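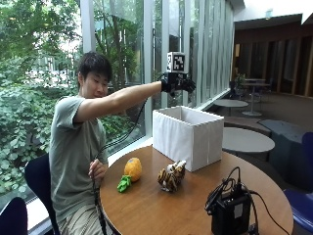 ## When the glove marker jumps during a recording

We had this fault in March with the Rakena glove setup. The hand on screen was following well, then the wrist jumped sideways and came back after a moment. In one session it was in over 30 takes, and we had to delete them all. Wiremu Brunton found the cause with me, and these are the steps we use now.

1. Stop the recording and keep the last take. Do not recalibrate yet – you will lose the evidence.
2. Open the take in Curineck and go to the first jump. In our file it was frame 1683. Look if the fingers also jump. If only the wrist is wrong, the problem is with the cube marker and not with the finger sensors.
3. Check that the cube sits firmly on the back of the glove. Push it lightly with one finger. If it moves, fix it again and calibrate from zero.
4. Hold the cable in your free hand, with a loose loop between the hand and the glove. When the cable pulls, it turns the glove a little on the wrist.
5. Look at the light. A glossy table beside a big window gives reflections, and the tracker can lose the printed squares. Close the blinds and try again.
6. Stretch the arm over the table, spread the fingers and stay still for 3 seconds. Then reach for one soft toy and put it in the box, slowly.

If the wrist still jumps, change the cable before you change the glove. For us it was step 4 together with step 5, so please test them separately.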